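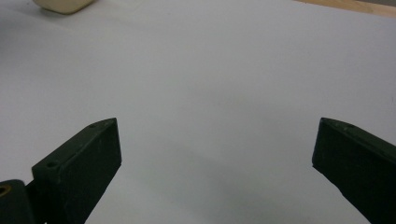 Chapter 6
Work Surfaces and Tabletops

A table is the piece of furniture most people use without looking at it. We eat, write, sort mail and fold clothes on it, and we notice the top only when it is too small, too low or too hard to clean. This chapter deals with the top itself. Legs and frames were covered in Chapter 2.

Color comes first, as it is the choice customers ask about most. A plain white top makes small parts easy to find and reflects light back into the room. It also shows ink, coffee and scratches sooner than a gray or brown one does. Many workshops accept this – a mark that shows is a mark that gets wiped off.

Size is next. The Ciltumon workshop, which we follow through the chapter, kept a record of 100 repair jobs beginning in January. Some 14 of them came in because the top was too shallow for the work done on it.

After reading this chapter, you should be able to:
choose a surface color for a given task
measure the depth a seated worker needs
set up a cleaning routine for a shared table

Key terms: work surface, reach, edge band, overhang, glare

Before you begin, measure a table you use every day. Write down its height, width and depth. You will need these figures in Section 6.2.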